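Calcombe Kids > How Things Work > Around the House

We use cookies to remember which pages you have read. You can change this in Settings.

Why Do Clothes Get Stains, and How Do They Come Out?
June
By Meinir Voyle

You are eating spaghetti. A bit of sauce lands on your shirt. You wipe it with a napkin, and the red spot gets bigger. Why won't it come off?

Cloth looks smooth from far away, but it is made of threads, and each thread is made of lots of thin hairs called fibers. There are tiny gaps between the fibers. When something wet touches the cloth, it gets pulled into those gaps. Then the water dries up into the air and leaves the color behind. The color is the stain.

Not all stains are the same

Juice, tea and washable paint mix well with water. If you get to them quickly, cool water may be enough to rinse most of the color away.

Butter, salad dressing and crayon are greasy. Grease and water do not like to mix. You can hold a greasy shirt under the faucet for a long time and the spot will still be there.

Egg, milk and blood have protein in them. Protein changes when it gets hot, the same way a runny egg turns firm in a pan. Hot water can set this kind of stain, so start with cold.

What soap does

Soap is made of very small parts called molecules. One end of a soap molecule sticks to water. The other end sticks to grease. When you rub soap into a greasy spot, lots of molecules grab the grease and break it into little drops. The rinse water carries the drops away.

Laundry detergent works in the same way. Many kinds also have enzymes, which cut big messy molecules into smaller ones. Different enzymes work on different foods.

Treating a spot before the wash

Ask a grown-up before you use any cleaning product, and read the label together. Lay the piece of clothing flat on a table with a light-colored cloth or old towel under it. Tip the bottle slowly so that only a little comes out. Dab from the outside of the spot toward the middle. Rubbing hard can push the stain deeper and spread it.
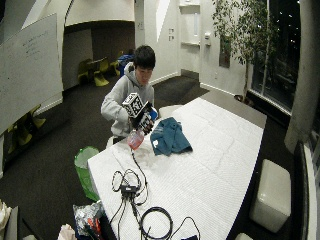 After that, let it sit for as long as the label says. Then put it in the laundry basket with the other things that are going in the wash. Check the spot before the clothes go in the dryer. If you can still see it, treat it again, as the heat can make a stain much harder to get out.

Words to know

Fiber: a thin hair of cotton, wool or another material.
Enzyme: something that helps break big molecules into smaller ones.
Detergent: a cleaner that helps water carry away grease and dirt.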